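Prerkville Village Quiz & Games List
Posted by Myrtle Bellamy, 3 May 2018
Filed under: List archive / Running a quiz night

Hello all,

Sorry for the slow answer, I've had my sister staying and then the boiler man. Slavica wrote:

> We're thinking of moving the quiz from the back bar into the
> big hall in July, as we had to turn two teams away last time.
> My worry is it'll lose the atmosphere. Also Zlatko wants to do
> a buzzer round and I can't decide if that's a brilliant idea or
> a recipe for fights. Has anyone done either? And how many
> questions do you write for a full evening? I did far too many
> last time and we were still going when they wanted to lock up.
> Slavica B.

Right, taking the hall first. We did exactly this move in Ploltden when I was running things over there, and the first night was dreadful (I'll be frank with you!). We had 60 people in a room that holds 300 and they all sat round the walls like a school disco. The second time we put the tables in the half nearest the stage, closed off the rest with the folding screens, and it was lovely. You want people close enough to the next table that they have to whisper. If they can talk normally they stop concentrating and start telling each other about their holidays.

Do try the microphone before anyone arrives, and get somebody to stand at the very back while you do it. I read out a whole geography round once with the thing switched off and no one liked to say.

As for how many questions, I write 30 before the break and slightly fewer after it, plus the picture sheet, which goes round at the start and gets collected whenever. That fills an evening quite happily. Any more and the marking eats you alive. Do swap papers between tables for marking, by the way. Our old way was to have two of us mark the lot in the kitchen and people got so restless they went home before the raffle.

Mix your subjects up as well. Mimoza Nikolovski set one for us that was very nearly all opera and motor racing — wonderful questions, but one table got everything and the rest of us sat there eating crisps. I try to give every round at least two that my neighbour's teenagers could get and two that their grandad could. Food questions are the great leveller. Everybody has an opinion on what goes in a fish pie.

Now, buzzers. I love a buzzer round and I don't care who knows it! But keep it to one round, near the end, with one person from each team coming up to the front. If you run the whole evening that way the shy ones never get a go, and the quick ones jump in before you've finished the sentence. Our rule is that if you press early, I stop reading, and you answer on what you've heard. Get it wrong and the others get the full question. That calms them down wonderfully. And have somebody other than the question master decide who was first, please, please. I have lost a friend over this (we made up, but it took most of a winter).

Give each team its own colour and call them by it all through the round, "Yellow, your answer?" and so on. Much easier than remembering that the Tuneful Badgers are the ones by the radiator. You can write the scores up in the same colours too.

Big chunky buttons are the sort to go for. Little doorbell ones get lost under people's hands. 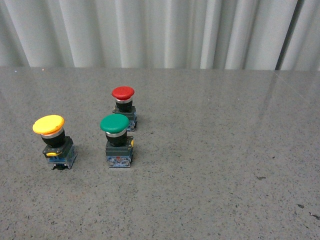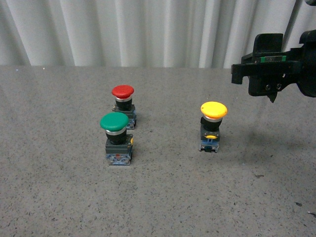
Red, green and yellow, the mushroom-topped kind.

Prizes, you didn't ask but I'll tell you anyway. Don't overdo it. We spent far too much on a hamper one year and the winners spent the next month being accused of looking things up in the loo. A box of biscuits for first and something silly for last place is plenty. The wooden spoon is fought over far more fiercely than the biscuits.

Mimoza Vlachou has a big folder of old rounds, about 500 questions when I last looked through it, and she's happy to lend it so long as you don't write on the sheets. Check the sport ones, some have gone out of date, and there's a capital city in there I'd argue with.

Let me know which night you settle on and I'll try to bring a team over. We're terrible at pop music so you needn't worry.

Love to all,
Myrtle

Recent on this list
Re: Picture sheets, black and white or colour?
Tie-breakers that don't take half an hour
Wanted: someone to swap a music round with
Re: Phones on the table, yes or no
Hall tables, which ones wobble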